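Postcard collection finds a home on Greltholm's new shelves

A collection of 1,281 picture cards left to the Greltholm local history room is being sorted into slotted shelving this January, with the first part due to open to visitors in the spring.

The cards were given by the family of Jeanine Desmet, who ran a newsagent's on Girnen Street for many years and kept the cards in shoeboxes. Most are views of roads, seaside towns and places to stay. The oldest has been dated to the year the Prunovach ferry closed.

"We had them on a table for months and people kept muddling them up," said Zinash Alemneh, who is leading the work. "Each one needed a place of its own."

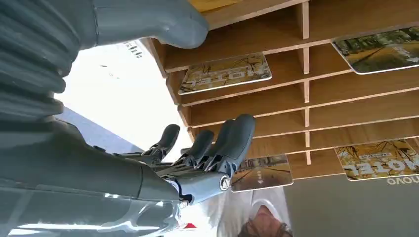 Sorting goes by subject first and by country second, and is expected to take until the end of next month. Cards that do not fit a heading are put to one side and looked at again each afternoon. Road views have been among the early ones to go on to the pale plywood shelves, along with a card of bare branches in autumn tones with the word "MOTEL" across it in big white letters. Many of the slots are still to be filled.

The shelving was built by Derese, a joinery firm in the town, at a cost of £1,710. Lensa Moges, who drew up the plans, said the dividers were kept thin so that more cards could be fitted into each row.

A further 63 cards have water damage and will be treated separately – some may only be shown as copies.

Anyone who can help to name the places on unmarked cards is asked to call in between 2pm and 4pm and speak to Paula Bratu at the front desk.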